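Teaching a Bench Arm Through Simulation: A Conversation with the Lead of the Pekoldale Program

Westside Institute Research News, October

The Pekoldale program at the Westside Institute prepares training examples for robot arms that handle laboratory samples. Its lead met with the institute's communications office at the Sandirbridge building to discuss how the examples are gathered, what is kept, and what is thrown away. At the request of the program, staff members are identified by role only.

Work on Pekoldale began with a practical problem. Partner laboratories wanted an arm that could pick up tube racks and plates and place them where the next instrument needed them. The learning system behind such an arm requires a large number of worked examples, and the first plan was to record all of them on a physical bench.

"We ran that plan for one summer and ended with 399 usable episodes," the program lead said. "The operators were careful and the equipment was sound. Resetting the bench took longer than the task did, and every spill meant an afternoon of cleaning."

The team then moved most of its collection into a simulated laboratory. An operator guides the arm through a task with a handheld controller, and the software records joint positions, gripper state and rendered views at each step. An episode ends when the operator marks the labware as placed. A second member of staff later replays it and decides whether it will be kept.

The current collection holds 1,772 accepted episodes. The program has set a goal of 4,000 before the next version of the learning system is trained.

Asked why the virtual room includes a door, a light switch and a patterned floor, the lead said that background detail had been a matter of debate. "Our earliest scenes had a bench and a plain gray void behind it. The system learned quickly and then performed poorly when it was shown a real room. A laboratory has walls and furniture, and there are bottles standing in the way. We want the system to have met those things before it meets them in a partner's building."

The bottles are placed with the same purpose. Reagent containers stand close to the viewpoint in many episodes, so that the system must work with part of its view blocked. 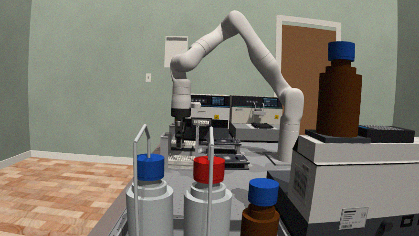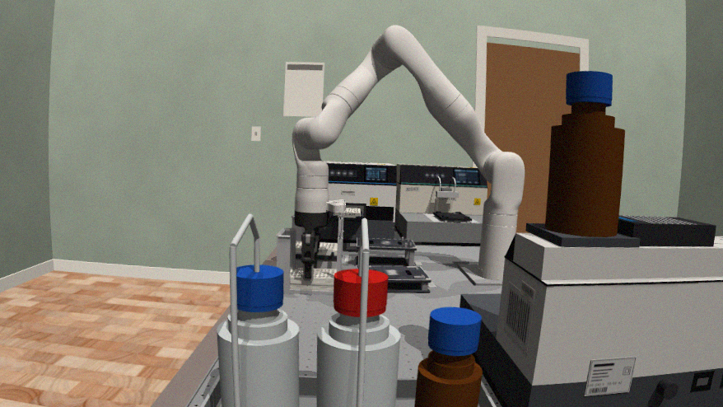 Rendered views from the Pekoldale simulated laboratory, with the arm's gripper over labware on the central bench.

Reviewers reject an episode for any of 3 reasons: the gripper touches an object that is not part of the task, the labware is released above its resting place, or the operator pauses long enough that the motion no longer reads as a single action. The last of these caused the most disagreement.

"A person who stops to think is doing something sensible," the lead said. "The system does not know that the person is thinking. It sees an arm that holds still over a rack, and it may learn to hold still over racks. We had one version that did so every time."

New operators spend their first week on practice episodes that are never added to the collection. They are then paired with a reviewer and given comments on each attempt. According to the lead, people with bench experience tend to approach a rack from directly above and lower the gripper slowly, while those who come from software often try to shorten the path. Both styles are accepted if the episode meets the written standard.

The simulation has limits, which the lead described plainly. Liquids are not modeled in the present release. Friction between the fingers and a plate is set by hand, and the values were adjusted several times after comparison with the summer recordings. For this reason the original episodes have been retained and serve as a check on each new version.

"I would not send a system to a partner on the strength of rendered scenes alone," the lead said. "It has to repeat the work on our own bench first, with our staff standing next to it."

Those bench trials take place in the Lacson wing, where an arm is reserved for the program every morning until noon. Results are entered in the same log as the simulated episodes and are reviewed under the same rules.

The next stage will add tasks in which a plate must be moved to an instrument and then returned. The lead expects these episodes to be longer and the rejection rate to rise at first. Operators have already asked for a revised controller with a finer setting for the last part of the descent, and a test unit is being prepared.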